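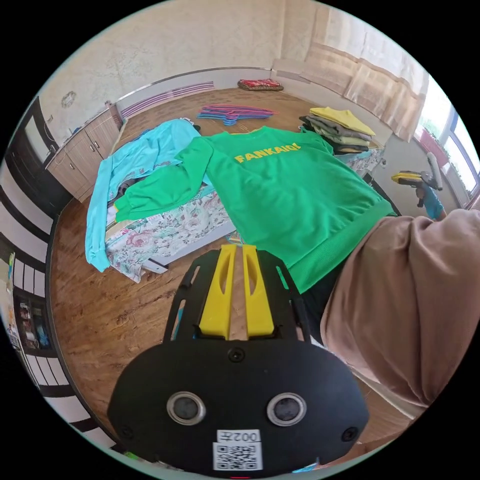

Why does the paint keep sinking on the marbling bath?
Mostly the size is too thin or too cold, and a drop of paint that ought to spread and float goes straight to the bottom instead.

Sunday, June, marbling bench

I'm writing this up while my fingers are still blue because last time I left it until after lunch and couldn't remember which tray was which. The job is the endpapers for the Fundance order, the little quarter-bound albums, and the pattern they picked is a plain nonpareil in indigo, cream and a rusty red. Lovely on the sample. The sample was made in February on a good day and I have been chasing it ever since.

Started the carrageenan yesterday evening. 25 grams to the big bucket, blended in cold water a bit at a time, then left to stand overnight with a damp tea towel over it. I skimmed it this morning with strips of newspaper and there were still bubbles along one side, so I skimmed it again and then a third time out of sheer annoyance. Felt a touch thin off the spoon. I used it anyway (I know, I know).

First five sheets were poor. The indigo sank in freckles and what stayed up wouldn't spread past the size of a coin. Added ox gall, one drop to the pot, stir, test. One more drop. Then it shot out across the tray and shoved the cream into thin veins, which looked rather handsome but isn't what they ordered. So the indigo pot is now too lively and I've had to mix a second one with fresh paint to calm it down. Both pots are labelled. The lively one has an L on the lid and please don't use it for Fundance!

Room was chilly until the sun got round to the yard side. I'm fairly sure that was half the trouble, as the paint had been on the shelf by the radiator and the tray had been sitting on the stone floor all night. By mid-morning everything had come up to the same temperature and the difference was plain — same pots, same comb, and the drops opened out nicely. I'm going to bring the size in off the floor from now on and let the paints sit beside it.

Paper next. I tried the Bostano cream text weight against the stuff we had left over from the Pradumville job. The Bostano takes alum evenly and I like how it hangs, but it curls like mad if you let the alum dry too far before you print. I had seven sheets go on with a corner up, and every one of them trapped air and came away with a bald patch the shape of a bean. The Pradumville leftovers lay flat and printed cleanly, only the colour is that bit greyer and the rust goes to brown on it. Not enough left to finish the job in any case.

What fixed the curl was pressing the alumed sheets under a board while they were still a bit limp and taking them out one by one as I needed them. Slower, and you have to remember which side you sponged. I pencil a cross on the back. Twice today I forgot the cross, and a sheet with no alum on it just lets the whole pattern slide off in the rinse — very pretty in the sink, no use to anyone.

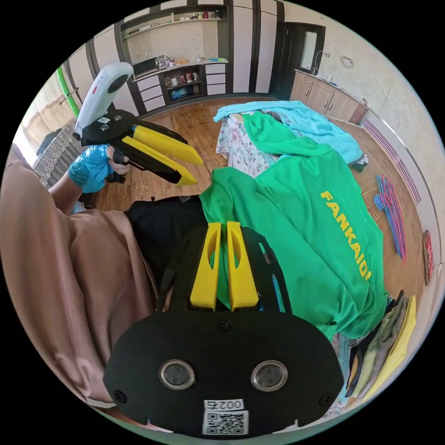
The comb wants looking at as well. Two of the pins on the fine one have bent towards each other and you get a double line running the length of the sheet with a fat stripe next to it. I straightened them with the small pliers and it was better, then worse again after I knocked it on the edge of the tray. I'd like to make a new one from scratch with dressmaking pins set between two strips of card, glued and clamped, same as the old wide comb that has lasted for ages. If anyone has a box of long steel pins with the plain heads, leave it on my end of the bench.

Rust red: the Michailidis tube is a stronger colour than the one we had before and it needs a good deal more water. I had it like single cream at first and it just sat on top of the indigo in blobs. Let down until it ran off the brush like milk, it behaved. Order of colours that worked best was indigo first, then rust, then cream thrown on last and sparingly. Cream first made everything look chalky. I tried it twice to be certain and put both sheets in the scrap drawer, where they'll do for paste papers or box linings.

After lunch it all went well, naturally, when I was tired and had stopped fussing. A long run with hardly a reject in it. The rinse water was too hard a stream at first and took some of the cream off, so I've gone back to tipping it over from a jug with the sheet on a sloped board. Hung on the line by the short edge, no pegs touching the pattern.

Left to do:
Press today's sheets once they're dry, overnight under the heavy boards.
Sort for colour and pull anything too brown.
Fresh size, thicker, and keep it off the floor.
New fine comb.
Ask Fundance if they'd mind the veined ones for the second batch, as I've grown quite fond of them.

Stock note while I'm here, the albums are meant to go to over 2,000 in the end if the first lot sells. At today's pace that is an awful lot of Sundays. We might need the second tray back from under the stairs, and it leaks at the corner, so it'll want resealing before it's any good. The tin of sealant on the top shelf has a skin on it but it was still soft underneath when I poked it.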